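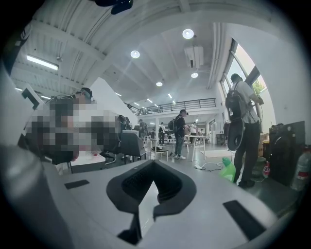

Sekier Shared Workspace
Minutes of the members' meeting, Monday, 5:30 p.m., main floor

Chair: Agnese Adomaitis
Minutes: Obsa Chala
Apologies received from the Laur desk and from one of the two Budetti members.

1. Minutes of the last meeting
Accepted with one correction. Under item 4 the quote for the railing repaint was recorded as covering the mezzanine and the stairs. It covers the mezzanine only.

2. Lights
Agnese reported that Burnari came in to look at the ceiling lights in June. The round recessed lights are all on one circuit and can't be dimmed separately without new wiring. The long fluorescent fixture is on its own switch. Members who sit under the round lights said the glare on their screens is worst in the late afternoon. Members nearer the back said they would not want less light than they have now.

It was agreed not to rewire this year. Burnari will be asked to price diffusers for the round lights over the desks. Spending limit set at $400. If the price comes in higher it goes back to the next meeting.

Action: Agnese to write to Burnari.

3. Projector
The ceiling unit was cleaned last month and the picture is better, but the remote is missing again. A second remote has been ordered and will be kept in the front drawer, on a cord. Anyone using the projector after 6 p.m. should switch it off at the remote and wait for the fan to stop before turning off the wall switch.

A member asked if the projector could be moved toward the rear wall so that talks could be held under the mezzanine. The chair said this had been looked at before and the cable run was too long. No action.

4. Chairs and desks
There was a long discussion. Office chairs are being moved between desks during the day and not put back, and several people have come in to find theirs adjusted for someone else. The Laur desk had asked by email for chairs to be labeled. Others felt labels were unfriendly in a shared room.

Agreed:
Each fixed desk keeps the chair that was assigned to it. A small number tag goes under the seat where it can't be seen.
Drop-in users take a chair from the spare set and return it to the same place when they leave.
Chairs that wobble or won't stay up go to the storage room with a note taped to the back. Please don't just swap them with a neighbor's.

The chair budget has $200 left. This will go to replacement gas lifts. Obsa has measured the old ones and has the size.

The white desks mark easily. Cutting mats are in the supply cabinet and should be used for any work with knives or glue.

5. High tables and stools
The white high tables were bought for short calls and standing work, and most members like them. The complaint is about where they end up. One was left across the main walkway twice last week, and people coming through with bags on their backs have been catching the corner.

Agreed that the high tables stay off the walkway and that the stools are pushed in under them when not in use. Obsa will put tape on the floor to show the line. The tape can come up again after 3 months if it isn't needed.

6. Mezzanine
The railing repaint is booked. The balcony will be closed for 6 days while the work is done and members who sit up there will use drop-in desks downstairs. Nothing is to be hung from the railing before or after - this includes coats, banners and extension cords.

Budetti asked if the columns on the lower level could be used for posting notices. After some discussion it was agreed that notices stay on the board by the door. Tape has pulled the white paint off one column already.

7. Noise
Two members raised phone calls in the open area. The high ceiling carries sound more than people expect, and a call at one end can be followed at the other. Members are asked to take longer calls outside or in the small room. Agnese will look into felt panels for the rear wall but made no promise on cost.

8. Other business
The bin for batteries is full and will be emptied this week.
A gray umbrella and a lunch box are in lost property.
The kitchen tap is still dripping. The landlord has been told.

The next meeting will be at the same time next month. The meeting closed at 6:40 p.m.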